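Revision of March 3, 2023. Replaces the section on sensor placement in the November printing.

## 4. Placing and calibrating the room sensor

The Illeo controller reads humidity from one remote sensor. In a bedroom the sensor goes on an inside wall, away from the window and out of the air stream of the dehumidifier. Complete section 3 (wiring and pairing) before you start.

### 4.1 Mounting

1. Choose a spot on the wall at least 300 mm above the top of the mattress.
2. Keep 200 mm of clear wall on both sides of the sensor.
3. Fix the Skodeck backplate with the two screws supplied. Do not use adhesive pads on fresh paint.
4. Slide the sensor down onto the backplate until it clicks.
5. Wait for the green light. If it stays amber, repeat the pairing in section 3.

**Caution:** Switch off the controller at the breaker before you open the terminal cover.

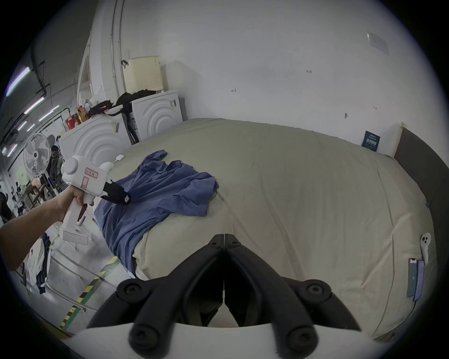

Moisture held in fabric is the most common source of error during calibration. A mattress, a rug and a pair of curtains take up water slowly and give it back slowly, and the sensor follows them. Loose clothing works the same way on a smaller scale. One item the size of the blue shirt on this beige bedding will not disturb the reading if it is dry, but a load of washing hung on a rack will, and calibration should be put off until it has been removed. Damp towels belong in another room for the whole of the calibration period.

### 4.2 First calibration

1. Close the windows and the door.
2. Set the fan to LOW.
3. Hold MODE and DOWN together until the display shows CAL.
4. Release both buttons. The display counts down from 12 hours.
5. Leave the room unoccupied if you can. A sleeping person raises the humidity enough to shift the offset.
6. When the display shows END, press MODE once to store the result.

**Note:** A power cut during the countdown clears the calibration. Start again from step 1. Stored values from an earlier calibration are kept.
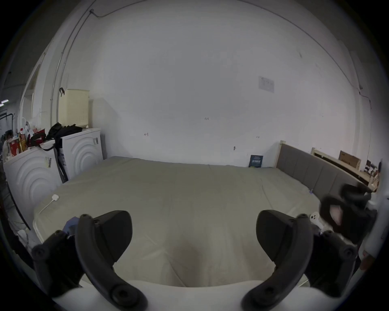 *Rosalind Haddad*

The default setpoint in the Trunemitz profile is 39 percent, chosen for heated rooms in winter. In a house without central heating it is too low, and the compressor will run for long stretches without reaching it. Raise the setpoint one step per day until the compressor cycles normally. The controller ignores changes made during a defrost cycle – wait for the snowflake symbol to clear before pressing UP or DOWN.

### 4.3 Beds and other large furniture

Leave a gap between the headboard and any outside wall. Still air behind furniture cools against the wall, and the surface can become damp while the sensor reports a normal value. The sensor cannot correct for this.

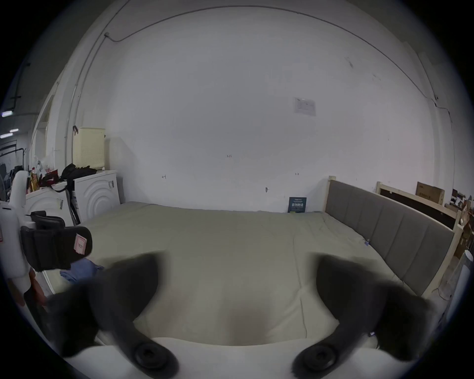
An installer from Kowalczyk objected that the gap is useless if the bedding hangs down and closes it from the side, and asked for a warning to be added. The point is accepted. Tuck in or fold back any bedding that blocks the gap, and check the wall surface by hand once a month during the heating season.

### 4.4 Checking the result

1. Place a reference hygrometer next to the sensor – not on the bed, where it will read the fabric.
2. Let it settle for one hour.
3. Compare the two values.
4. If they disagree by more than three points, enter the difference under OFFSET.
5. If they disagree by more than eight points, replace the sensor.
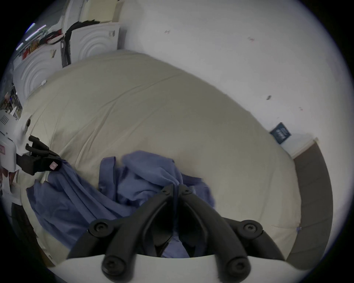

Fig. 4-4. Bunched fabric on a bed.

### 4.5 Fault codes

| Code | Meaning | Action |
|---|---|---|
| E1 | Sensor not found | Reseat the sensor, then pair again |
| E2 | Reading out of range | Move the sensor away from the air stream |
| E4 | Calibration interrupted | Repeat 4.2 |

E3 is not used on this model. For codes above E4, see section 7.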